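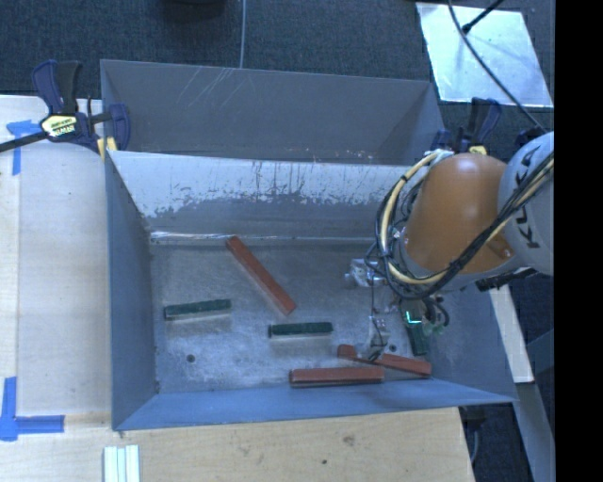 *Metal bins with worn paint on the back wall.*

Potting mix has become the most closely watched item on many growers' order sheets. Peat prices went up again in February, and several nurseries that held out for years are now running part of their crop in something else.

Trotolen, a wholesale nursery with 26 greenhouses, started with its perennials. Salvia, coneflower and catmint went into a blend of bark, wood fiber and composted green waste supplied by Gastar. The rest of the range stayed in the old peat mix for comparison.

The first batch was uneven. Wood fiber drains fast, and plants watered on the peat schedule were pale and short by the fourth week. The growers switched to shorter, more frequent watering and raised the nitrogen feed by 15 percent. The second batch of 1,948 pots was graded on 5/8/20, and the coneflowers were a close match for the peat crop in height and bud count. Catmint did slightly better. Salvia still lagged, mostly in the one-gallon size.

Greco, which grows bedding plants for garden centers, has taken a slower route. It cut peat by a third and made up the difference with coir. Petunias and marigolds showed no change in flowering time. Coir has to be rinsed and checked for salt before use, and the nursery now tests every delivery - a step it skipped in the first season and paid for in scorched seedlings.

Shelf life is the next question. Peat holds water well on a store bench, where plants may get a quick pass with a hose once a day. Bark mixes dry from the top down, so a pot can look thirsty while the root ball is still damp. Furnach, a chain of 2 garden centers, has started lifting pots to judge their weight before watering.

Home gardeners planting from these mixes should soak the root ball first and tease out the outer roots. Keep watering the original root ball for the first few weeks, even when the soil beside it is moist. Wood fiber also ties up some nitrogen as it breaks down, so container plants will need feeding earlier in the season.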